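Help us with our suture practice evenings at Hegde House

Do you have steady hands and a bit of patience? Pilinard is looking for 15 people to join our stitching sessions this summer, and we would be so happy to have you, whether you sew quilts, tie fishing flies or have never threaded a needle in your life!

You'll work on soft practice pads (no real skin, we promise) and learn to close a small cut, tie off neatly and trim your ends. We go slowly, there's always coffee on, and you are welcome to ask the same thing as often as you like.

What the work looks like

It's small and close, with fine dark thread against a pale pad and a narrow reddish slit to bring together, so please bring your reading glasses if you use them.
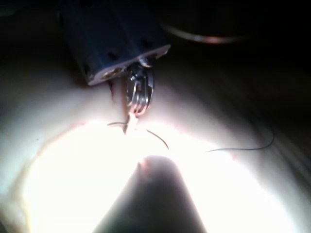
How to sign up

Leave your name at the front desk in Vudcombe by Mon 1 July. Everyone who finishes the course gets $112 toward their time and travel.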